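**Mitschreiben für das Café-Lesebuch Undport**

Wir suchen Leute, die gern im Café sitzen und zuhören! Für unser Lesebuch »Undix« sammeln wir kurze Texte über Begegnungen am Nebentisch, egal ob erlebt oder ausgedacht. Vorkenntnisse braucht ihr keine, nur Lust am Erzählen (Mundart sehr willkommen!).

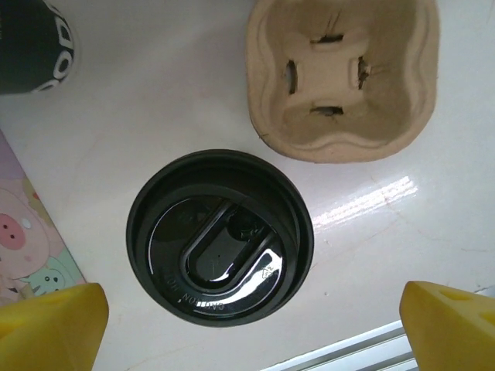

Eure Texte dürfen bis zu 2000 Zeichen lang sein. Gedruckt werden 300 Exemplare, und im Juni lesen wir im Buchladen Nolent daraus vor – wer mag, gern selbst am Mikrofon. Jede Autorin und jeder Autor bekommt zwei Hefte.

Einsendungen bitte bis Ende April an den Verlag Younis, Postfach 1081, Undport. Wir freuen uns riesig auf eure Post!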